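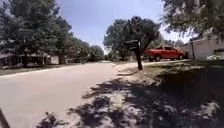

Hi everybody, thanks for coming out! (Wait for chairs.) I'm Yamila, I live on Zornwood, and I've walked this street almost 300 times with a notebook, so stop me if I ramble.

Start with shade. Ask who walks to the bus in June. Let people grumble a bit, they've earned it!

Then the big trees. I love these things. Read out Thongchai's note about his electric bill here, it gets a laugh.

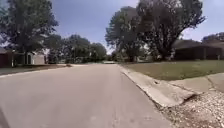
Big tree on the lawn side, low brown house to its right

Point out the curb and the little dark opening in it, then go to gutters and leaves. Keep this to 10 minutes, last time I went way over.

Sign-up sheet is by the door. Pass the pens around.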